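Bilal Nasrallah has spent most of the past year comparing grippers for Prolliler, a small shop in Lurkeck that sets up automation for parts packers. When I met him in September he had just finished a trial of two hand-held units, the Awad and the Bevonness.

"The Awad was cheaper and we all wanted it to win," he said. "It logged 1013 grasps before the finger pads needed changing. The Bevonness went to 2100 on the same pads."

He cares less about grip force than most buyers do. Both units hold 50 newtons, and he says he rarely needs half of it. What he looks at is how the fingers meet an upright part, and whether the tracking holds when the operator's wrist turns.

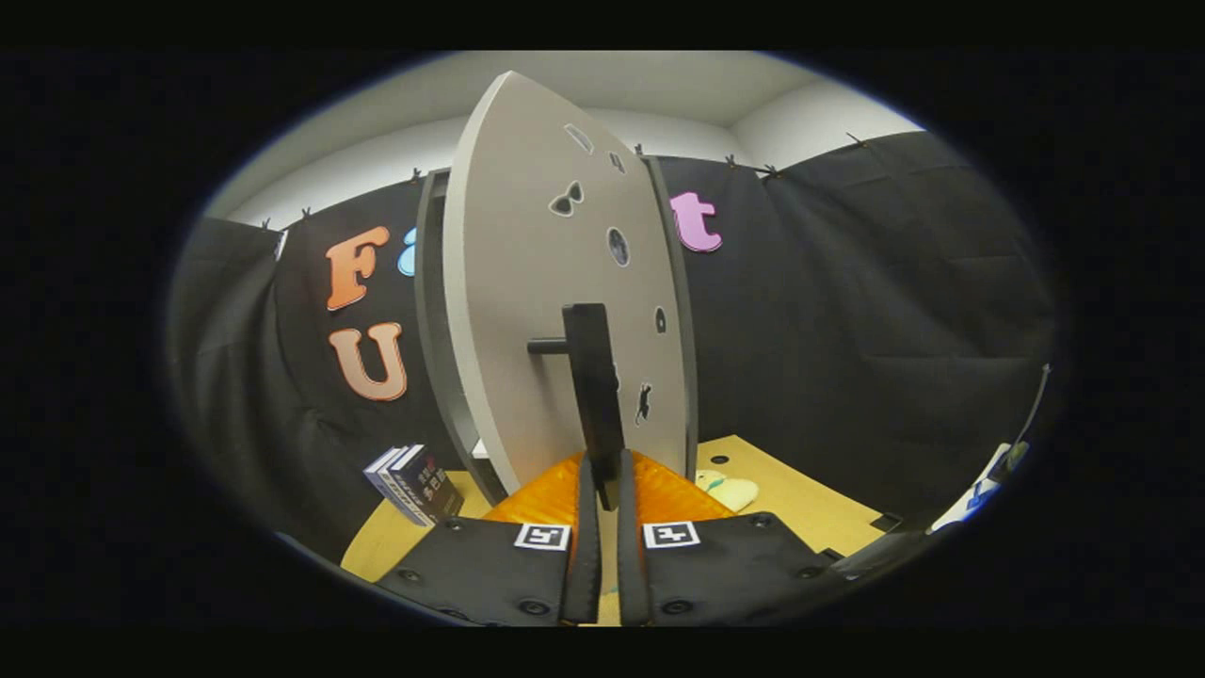 Finger shape took up most of our talk. Nasrallah likes long fingers with rounded tips, and he tests them on things that stand up from the table. "Take a panel with a black bar for a handle," he said. "You come in low, one finger on each side of the bar, and you find out how much room you have." The square markers on the two housings matter to him as well. He threw out 227 recordings from the first round when the tracking dropped, and he now checks the markers before each run.

He has not placed the order yet. The cable on the Bevonness is too short for his bench, and he is waiting to hear what a longer one costs.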